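Julldale meetup, Saturday, October 11, 2025
Slot 2, after the coffee break. 14 slides, keep it moving.

**Slide 1 - title**

Say hello. I run the back end for the Prister loyalty card. The talk is what we learned moving it from paper stamps to a phone wallet.

**Slides 2-4 - the old way**

- Paper card, ten stamps, one free item. Shops kept their own stamps.
- Shops could not honor each other's cards. Customers asked for that more than anything else.
- Settling up between shops was done on a spreadsheet once a month. Show the February sheet, the one with the two tabs that disagree.

**Slides 5-7 - how the wallet works**

Each shop gets an account with us. A customer earns points at one shop and can spend them at any other. Every night we net the balances and Novinero sends the bank transfers. We never hold customer money, only points. Say this twice, people always ask.

Balance cap is 500 points per customer. We picked that number so a lost phone would not be a big loss. A single payment over 200 points asks for the PIN.

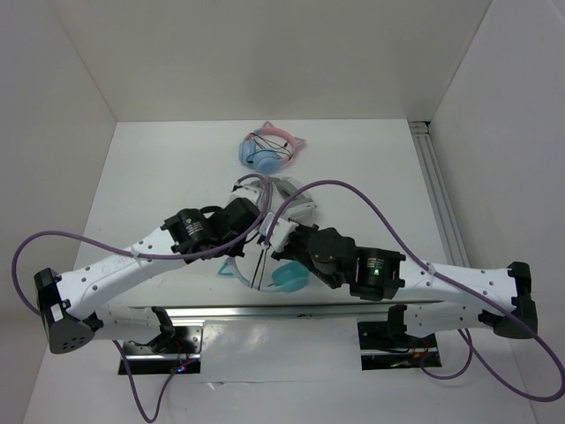
The PIN step was the part we argued over. Shops wanted no PIN at all during the lunch rush. We kept it, but the phone remembers it for a short while, so a second purchase goes straight through.

**Slides 8-10 - what went wrong**

- Refunds. The first version gave points back to the customer but did not take them from the shop. Took us two weeks to notice.
- No signal in the Tamura market hall. Payments hung and people paid twice. We now queue them on the shop's tablet and send later.
- Older customers without a smartphone. We brought back a plastic card with a code on it. Should have had it from the start.

**Slides 11-13 - costs**

Walk through the fee table slowly. Shops pay a flat monthly fee and nothing per sale - this is the slide people photograph, so leave it up.

If short on time, skip 12.

**Slide 14 - questions**

Likely ones: tax on points, what happens when a shop closes, can other towns join. For tax, send them to their accountant.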